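4.2 Outdoor tables as temporary desks

The second group of surfaces in our study were those outside the house. Participants had not been asked about gardens, balconies or decks in the first round of interviews, and the subject came up only when Branwen Lougher, going through the household diaries, noticed how many entries for the warmer weeks placed work and study out of doors. We added a short set of questions on outdoor furniture to the second round, in August, and went back to the households that had already been seen.

Of the 2918 diary entries coded, those made at outdoor tables were on the whole longer than those made at kitchen tables. People who carried a laptop outside tended to stay there. Several told us that the effort of moving everything made a short stay pointless, and one participant kept a tray by the back door so that the whole lot could go out in a single trip. Kitchen tables, by contrast, were taken up and given back many times in a day as meals came and went (see Section 4.1).

The furniture itself was seldom bought with work in mind. Most of it was garden furniture in the ordinary sense: a low or dining-height table, often round, and a few chairs meant for sitting back in. Round tables were liked for conversation and disliked for work. Two laptops opened on a small round top leave little room between them, and participants described pushing cups, plants and bottles towards whatever part of the edge was free. Glass tops had their own drawbacks. Glare was mentioned most often, followed by the noise of hard things being set down. Even so, glass was thought easy to wipe, and households with glass tables were no less likely to work at them than households with slatted ones.

We use the term "settled clutter" for the mix of things that gathers on such a table once it has been in use for a while. It has three parts. The first is the equipment, mainly laptops, tablets and notebooks. The second is what people drink from, together with coasters where these are used. The third is whatever belongs to the table anyway, most often a plant, which was rarely taken away when work began. In the coding scheme drawn up by Bongani Mahlangu, the plant counts as a fixed item and is left out of the totals. Wing-yan Hsu coded a quarter of the entries a second time, and the few disagreements were nearly all over small paper items such as cards and notes, which one coder had treated as equipment and the other as litter.

Figure 6 gives an example of settled clutter on a glass-topped table on a wooden deck. Both laptops are closed, yet they keep their places, with a thinner item lying between them towards the back. The mug, the water bottle and the coaster are all nearer the front, and the plant stands close to the far edge. This split — equipment further in, drinks nearer the rim — was common in our material, though it depends on the side from which the table is viewed and we do not treat it as a rule.

Chairs were part of the arrangement too. Where a table had a chair to spare, it was put to use as a shelf or a coat stand, and 25 participants mentioned doing this without being asked. A dark jacket or bag hangs over the chair on the right in the figure. Second tables were less common and were used less than we had expected. People preferred to crowd one surface while another stood within reach, and when asked why, most said only that they had not thought of it.

Figure 6. Settled clutter on a round outdoor table, with wicker chairs and a second round table to the right.

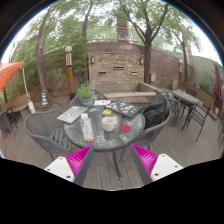 4.3 Clearing away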